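Kitchen cell, Saturday, mostly cable and gripper faff

In before 10 because Siiri Vanags left me a note saying the right arm was dragging its cable over the mat on the way to the toaster oven. She's right, it does bow out a fair bit at the joint. I nudged the strap along the forearm, re-ran the reach into the oven at half speed and watched the loop the whole way. Better! Not perfect - I'd still like a shorter cable from Kenska, and I've added it to the order.
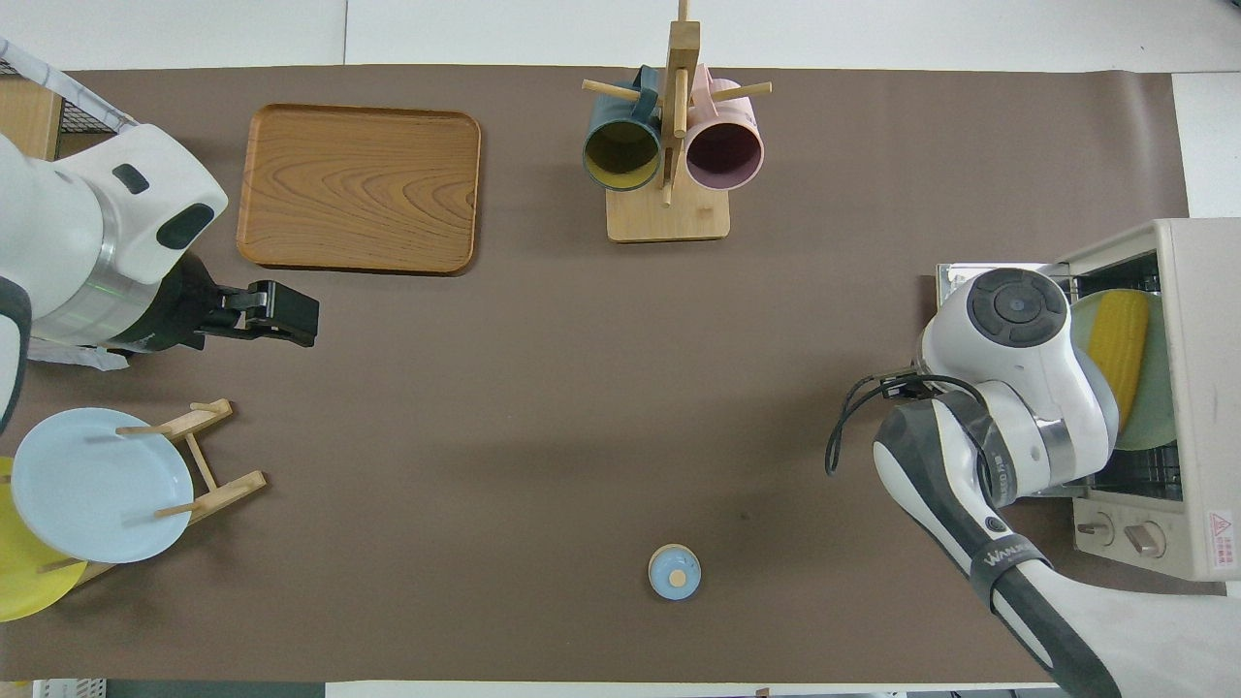
Photo: Liis Lill, Sorkdale workshop

Layout is the usual one (mug tree, tray, plate rack, oven with its door down) and please leave it like that, as the saved poses all assume it. If you do shift the oven, redo pose 52 and pose 79 before anything else, or you'll be fishing corn out from behind the rack like I was in October.

Then the left gripper. The closing force had been left at whatever Eglė used for the mugs, far too keen for small stuff. Took it down a step, saved it under job 516, and tried it over the green plate with the plate flat on the mat. 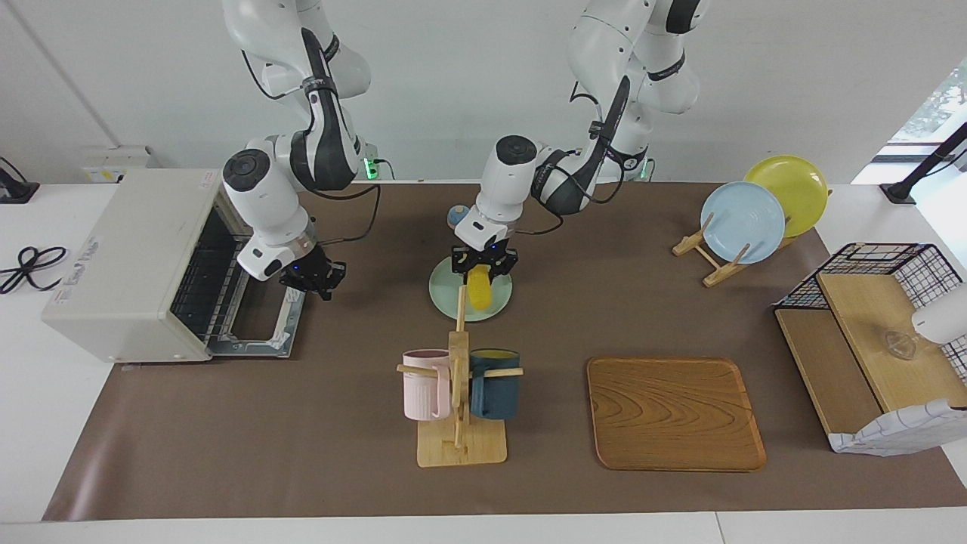
Left gripper over the green plate, right arm parked by the oven.

Still to do: wipe the finger pads on both sides, check the mount bolts (Rasa has the good torque driver, ask nicely), and find out why the left arm is slower to home than the right one. Ona reckons it's a setting, I reckon it's the joint. Will try her way first on the next shift.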